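Monitorização fetal intermitente: o que o protocolo não resolve

Volto ao tema da auscultação intermitente porque o documento interno da maternidade Odell, que circulou em abril, cita os intervalos de vigilância sem dizer de onde vêm. Na primeira fase ativa do trabalho de parto, o texto prevê auscultar a cada 30 minutos, contando os batimentos logo a seguir à contração. O intervalo está escrito como se fosse um limiar fisiológico. É uma convenção de serviço, e convém lê-la como tal.

A comparação entre auscultação e cardiotocografia contínua, em gravidezes de baixo risco, tem um problema conhecido: os desfechos graves são raros. Um estudo pequeno que não encontra diferença de mortalidade não demonstra equivalência, apenas que não tinha potência para a detetar. O argumento vale nos dois sentidos. Quem defende o traçado contínuo também não pode invocar a raridade do evento como prova de que a máquina o evitou.

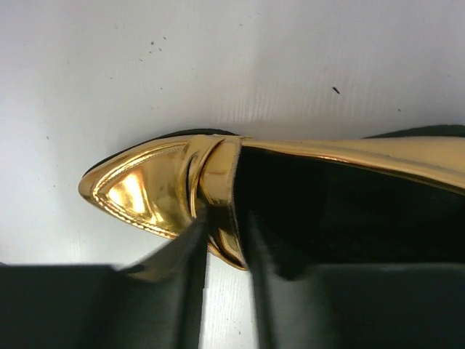 O segundo problema é a especificidade. Um traçado suspeito leva muitas vezes a uma intervenção num feto que nasce bem, e o resultado fica registado como sucesso. Sem grupo de comparação, o falso positivo e o caso resolvido a tempo são indistinguíveis no processo clínico. A auditoria da Odell abrangeu 90 partos e não separa as cesarianas por indicação, pelo que não serve para esta discussão.

Há ainda a questão da adesão. O protocolo pressupõe uma enfermeira especialista por parturiente. Com 2 parturientes em simultâneo, o intervalo real alonga-se e o método avaliado deixa de ser o método praticado. O relatório Zarkora, que serve de base à proposta de revisão, refere o rácio numa nota de rodapé e não o usa na análise. Pedi os dados em bruto. Recebi uma tabela de médias, sem dispersão.

Quanto ao registo, mantenho o que escrevi no texto anterior: hora, frequência de base, presença ou ausência de acelerações e desacelerações, pulso materno. O pulso materno falta com frequência e é o único dado que permite excluir que se esteja a contar o coração errado.

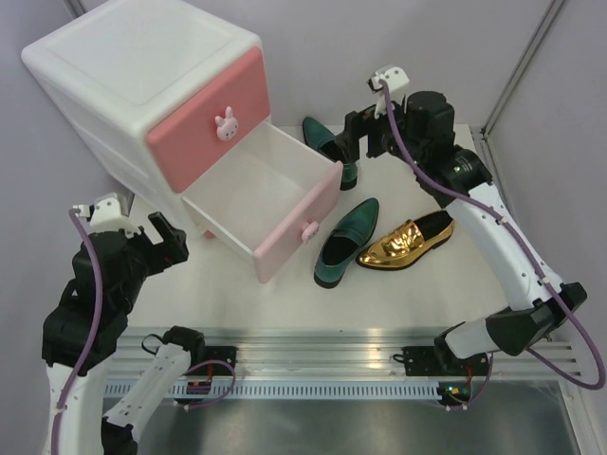

Sobre a meta de 2032

A proposta Ersoy prevê uma central de monitorização em todos os blocos de partos da rede até 2032. O documento descreve ecrãs, alarmes e arquivo. Não define quem responde ao alarme, em quanto tempo, nem que taxa de alarmes falsos é tolerável. Também não prevê formação periódica na interpretação dos traçados, embora a variabilidade entre observadores seja o ponto fraco mais antigo da técnica.

Enviei estas objeções durante a consulta interna. Se houver resposta escrita, publico-a na íntegra, com os meus comentários em separado.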